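Open Day at Vornel: Your Questions, My Answers

Last updated 12/29/23

I run the open days at Vornel, which mostly means I answer email, find lost gloves and talk too fast in front of a robot. The same questions keep landing in my inbox, so I've put them all on one page. If yours isn't covered, write to me using the form on the Visit page and I'll get back to you (usually the same day, slower if we have a school in).

What is the open day, exactly?

It's an afternoon when we unlock the doors and let people watch our household robots practice ordinary chores. We've set up part of the building like an apartment, with a living room, a kitchen and a small hallway, and the arms work in there while you watch. You can talk to the people running them, ask anything you like, and near the end a few visitors get to drive one. There's no stage and no big launch video. You wander in, you wander about, you have a cookie.

Do I need to know anything about robots?

Nope! Most people who come don't. We get parents, retired folks, people who fix washing machines for a living (they ask the best questions, by the way), and plenty of kids who want to know if it can fight. It can't. It can pick up a sock, on a good day.

How do I get there?

We're in the Imorgate building, ground floor, and the entrance is around the back past the bike racks. Don't go in the front, that's the dentist, and they've been very nice about it but I think we're using up their patience. There's a paper sign on our door with an arrow. If you're coming by car, the lot behind the building is free for the afternoon. By bus, get off at the stop after the bridge and walk back toward the water tower.

How much does it cost?

It's free. You do need to book a spot, just so I know how much coffee to make and so the apartment doesn't get jammed. Booking opens on the Visit page and I send the confirmations myself, so if you don't see one, check your spam folder and then come and nag me.

Can I bring my kids?

Please do. Kids under 13 need an adult with them the whole time, and anybody who wants a turn at driving has to be 13 or older. I know that's a letdown for the little ones. They can stand right by the line and call out what the robot should pick up next, and from what I've seen they enjoy being bossy even more than they'd enjoy driving.

What will I see the robots do?

It changes from one open day to the next, because we show whatever we're working on that month. In August it was all kitchen stuff: mugs, a dish rack, one very stubborn sponge. For this round it's the living room, and that means laundry. Clothes that get dropped on the couch, basically. The job is to find the piece of clothing, get hold of it, lift it clear and put it where you asked. Folding comes later. A lot later, if you ask the folks doing the folding!

You'll also get to look at the screens that show what the camera down by the gripper is seeing, and I'd say spend some time there. From the visitor line you're looking at an arm leaning over a sofa. On the screen you're right down at the cushion with the two fingers, and you suddenly get how little there is to go on. Two tips, a bunch of cloth, and you've got to decide where to pinch.

Why clothes? Isn't that an easy one?

I thought so too when I started here. A mug is the same shape every time you look at it. A shirt is a new shape every single time you drop it. Sleeves end up inside out, the number on the back disappears into a fold, and the bit that looks like an edge might be the middle. Then there's the couch itself, which is soft, so if the arm pushes down too far it's just poking a cushion. Pinch too high and you get air. Pinch too low and you've grabbed the upholstery, and yes, it will try to pick up the couch. We all cheer when that happens, which probably isn't helping.

Sports jerseys are my own favorite to watch. The cloth is slippery and bunches up in big loose folds, so there's plenty to grab and plenty to lose again on the way up. 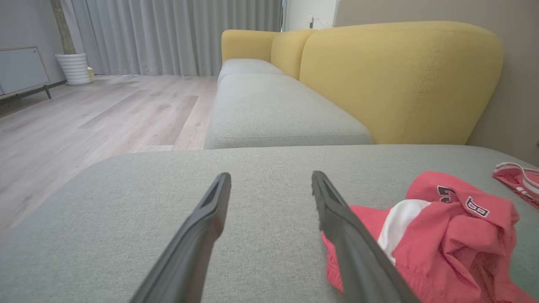
The moment I'd tell you to watch for is the pause before the fingers go down. When a person is driving, that's them making up their mind, and you can nearly hear it. When the arm is running by itself the pause is shorter and a bit spooky, and people in the crowd start whispering advice to it. I've been here a while and I still do it.

Is there a person controlling it, or does it do it alone?

Both, and we tell you which is which. There's a light on the wall by the kitchen doorway. Green means a person is driving with the hand controls, and blue means the arm is choosing its own moves. We start the afternoon in green so everybody can see how the thing is meant to go, and then we switch over. The blue runs are slower to watch and a lot messier. Please don't skip them and go for cookies, those are the ones we need the most questions about.

What's Dhanial? I saw the name on your flyer.

Dhanial is our name for the software that does the deciding on blue runs. It learns from recorded practice: somebody drives the arm through a chore over and over, we save each go, and Dhanial gets trained on the whole pile. The living room pile for this open day is 3000 runs. I drove a few of them myself and I'm told you can tell which ones are mine (I'm a nervous grabber).

And Camisus?

Camisus is the arm. Same arm in the living room and the kitchen, it just gets rolled from one to the other, so if you find the kitchen quiet, that's why. We don't sell it and you can't buy one, sorry. I get that email a lot.

Does it ever get it wrong?

Oh, all the time. Of 1130 blue runs we logged while getting the laundry demo ready, plenty ended with the shirt right back on the couch. We don't hide those and we don't swap in a video if things go badly on the day. If it drops something, whoever is on shift will tell you what they think went wrong, and sometimes they'll disagree with each other in front of you, and that's my favorite part of the afternoon.

Is it safe to stand close?

Yes, as long as you stay behind the yellow tape. The arm moves slowly on open days, slower than we run it the rest of the time, and there's always a staff member with a hand on the stop button. When you're driving you'll be outside the tape as well, because the controls sit on a table on the visitor side. Long scarves and dangly bags go on the coat hooks, please.

Can I really have a go?

If you're 13 or up and you get your name down, yes. Turns are 2 minutes each and the sign-up sheet is on the table by the door. It fills up fast, so do that before you do anything else. You squeeze the handle to close the fingers and move your hand to move the arm. Everybody goes in too fast. Come in slowly, let the tips hover over the spot you want, look at the screen instead of the arm, then go down. If you get a shirt up off the cushion on your first try I will be loudly impressed.

Can I bring something for the robot to pick up?

Soft things, yes, and I love it when people do. Old T-shirts, a towel, a baby blanket, a hat. No buttons the size of a cookie, nothing with pins in it, and nothing you'd cry over if it got stretched. Put your name on the tag or you'll be going home with somebody else's gym shorts.

Can I take photos or film it?

Go ahead, anywhere in the apartment. Just ask before you film other visitors, and especially other people's kids. Please leave the flash off near the arm, it can confuse the cameras in the middle of a run. The one place I'd ask you not to film is the office at the end of the hallway, mostly because of the state of my desk.

Is it wheelchair accessible?

Yes. The back entrance has no steps, the visitor side of the tape is wide and flat, and the table with the controls goes up and down. There's an accessible restroom next to the coat hooks. If a noisy room is hard for you, tell me when you book and I'll put you in the first group, which is always the calmest.

How long should I plan for?

An hour gets you around everything. Stay longer if you're waiting for a turn, or if you're the type who has to see one more run (you know who you are). There are chairs along the window.

I booked but can't make it. Should I tell you?

Yes please, even if it's that morning! There's a waiting list and I can usually get someone in with an hour's notice. Just reply to your confirmation email and say you can't come. You don't have to tell me why.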